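Snack shelf questions, answered

Last updated October 4, 2021

I look after the snack shelves at Wungate, and I get asked the same things so often that I've finally sat down and typed out the answers. If yours isn't in here, leave a comment at the bottom and I'll add it when I get a minute.

What are the shelves for?

Anyone working in the building can help themselves. It started as one sad biscuit tin by the kettle and grew into proper metal racking when we moved over from the Sternville building (I still miss the big windows there, but not the mice). There's no sign-up and you don't need to write anything down.

Why is so much of it American?

We order through Cheetham, who bring in mixed cases from the States, and a lot of people here had got a taste for it before I took over. I do slip in oatcakes and plain crisps from the corner shop as well, so don't despair if you're not a cereal bar person!

How do you decide what goes where?

Bars and the smaller boxes live on the upper board, in their own cartons wherever I can manage it. I like a carton with its front facing out – you can see what it is from the doorway and you're not rummaging. Anything that stacks nicely goes lower down, and that's where you'll find the Annie's boxes. Pouches go at the back up top. They slither about if you put them in front, and I've picked up enough of them off the floor for one lifetime.

Can I take a whole box to my desk?

Please don't. Take what you'll eat and leave the box where it was. If you're feeding a meeting, that's different, just tell me the day before and I'll put something aside. The limit for meetings is 14 bars, which was a number plucked out of the air in February and has worked perfectly well ever since.

How often do you restock?

Every four weeks for the big order, with little top-ups in between when something runs out. The big one is usually 60 boxes and it takes me most of a morning, so if the shelf looks thin towards the end of the month, that's why. New boxes go in behind the old ones. If you help me unpack (lovely, thank you) please stick to that, or we end up with ancient crackers lurking at the back.

How do I find the best-before date on these boxes?

This is the one I'm asked most. American packets say "best if used by", and it can be anywhere. On the bunny grahams you want the side of the box. Look for a pale lavender patch not far from the Box Tops panel, and the code is printed in there in faint grey. It can be smeary, so take it over to the window. Watch out for the month coming before the day on American dates, it has caught me out more than once.

Can I scan the Box Tops thing?

It's a scheme for schools over there, so I leave it alone. If you've got family in the States who'd like to have a go, ask me and we'll work something out.

Is any of it organic?

Some. The bunny grahams have the round green and white USDA Organic seal on the side. I don't buy everything organic, the budget won't stretch, so check the packet if it matters to you. Same goes for allergies – always read the label yourself and don't go by what I tell you from memory.

What happened to the Randier spreadsheet?

I gave up on it. It was a stock list we inherited along with the old cupboard, and keeping it right took longer than doing the shelves. Now I just look.

What's on offer at the moment?

Bobo's, Z Bars, Revival, Simple Mills Sweet Thins and the purple boxes of Annie's.
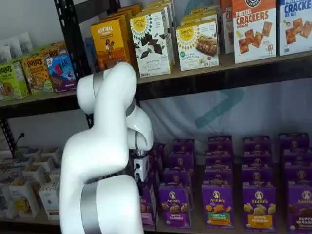
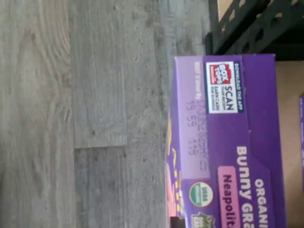

A reader from the second floor wrote in to ask whether the bunny grahams could go up a shelf, as bending down is murder on the knees, and whether there was any chance of the chocolate ones next time. Yes to the first, and I'll ask Cheetham about the second.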